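Robots at the repair shop

Old computers come to Dallix by the truckload – 2620 last year. Somebody has to open every one and take out the parts that still work. It used to be all hands and screwdrivers. Sore wrists too.

Now a robot arm helps with the boring bits. Same moves, over and over. 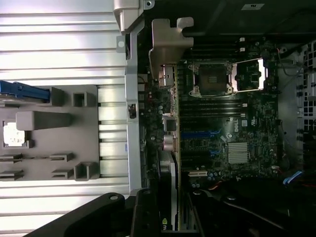

So what do the people do? Adi Hidayat used to pull parts all day. Now he checks them, and teaches the robot new jobs. He likes it more – mostly. He had to take a class first and it was alot of math.

Two arms so far. More coming in October.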